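Storing and Labeling Small Meteorites at Home

Stones kept in a house rust from chlorides and moisture. Most damage is done in the first weeks, while the pieces are still being sorted.

Handling. Wear nitrile gloves. Skin salts start rust on a cut face within days. Set pieces down on cloth, never on bare metal or tile.

Sorting. Give each find location its own container and do not combine lots until every piece has a number. Rinse containers in distilled water and dry them fully before use.

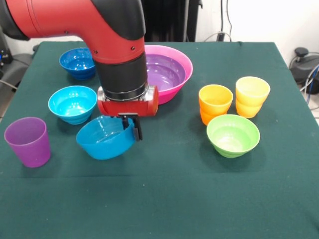

Drying. Iron-bearing pieces go in an oven at the lowest setting for 8 hours with the door slightly open. Let them cool inside the oven. Do not dry pieces that carry paint numbers from an old collection; the paint lifts.

Desiccant. Indicating silica gel works. Replace it when the color changes, or regenerate it per the maker's sheet. I use Retex packets, one per box, and a humidity card beside them. Keep the card below 30 percent. In November, when the furnace comes on, check the cards again, as readings shift.
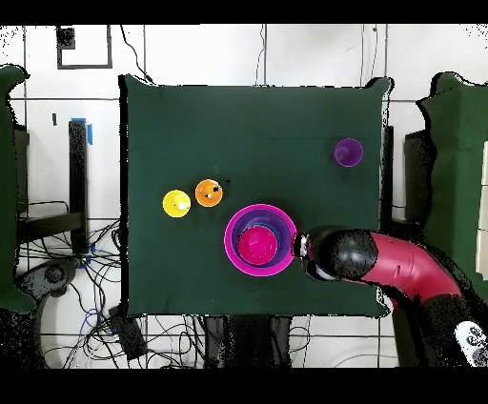 Cups in several colors on a green cloth.

Numbering. Paint a small patch of clear acrylic lacquer on the crust, let it harden, write the number in India ink, and seal with a second coat. Keep the patch off cut faces. Do not use correction fluid.

Records. The card should give find location, date, finder, mass, and every change of owner. Copy old labels exactly, misspellings included. My Dundora slice came with a label dated 1923, and the label is stored flat in its own polyester sleeve. Glue stains paper, so do not mount labels.
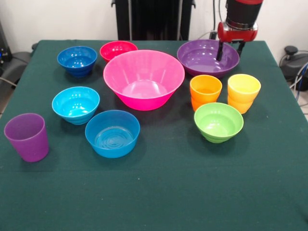
Stestach Workshop Notes, No. 28

Weighing. Zero the scale with the empty container on it. Weigh three times and record the middle value. Weigh again each year. A gain in mass usually means oxidation.

Fragments. Loose crumbs from the Kaijage stone are kept in a capped vial with the parent number and a letter suffix. Do not discard dust from cutting; bag it and write the blade type on the bag.
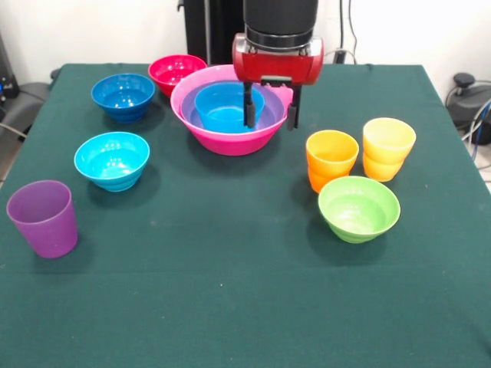 Large pink bowl with a purple bowl nested inside.

Rust spots. Brush dry with a stiff nylon brush, then wipe with anhydrous alcohol. Tap water must not be used at any stage.

Revised 3/16/24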